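Toltmont open day, Wednesday, quick notes before I forget. Their house rule is that every arm task gets run in simulation first, and signed off by 2 people. Good. Same layout, same joint limits, written down — not in someones head.
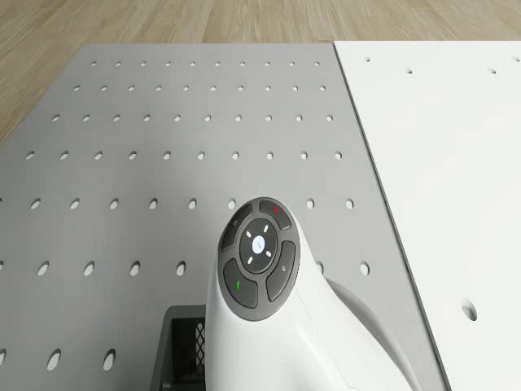

Bernadette Calloway thought two signatures was overkill for a pick and place job, Belton manage with one and a decent checklist. Fair point, didn't convince me.

Second rule: arm parks high and empty before anything on the table gets moved. 3 failed grasps and the run stops, gets logged. 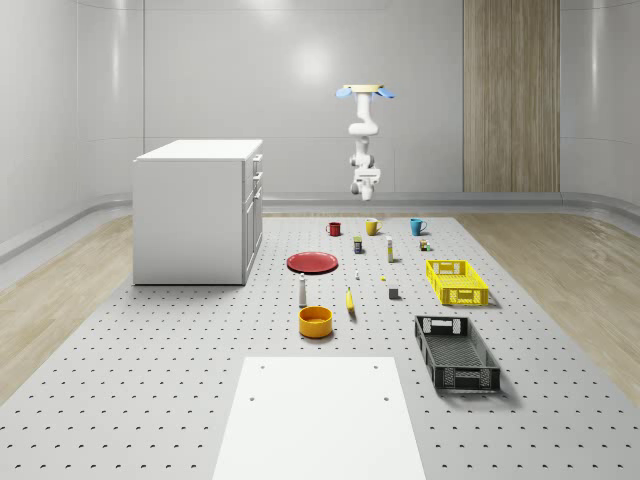 Logs are kept 30 days, wich seems short. Asked about that, no clear answer. Tea at 4, then the bus.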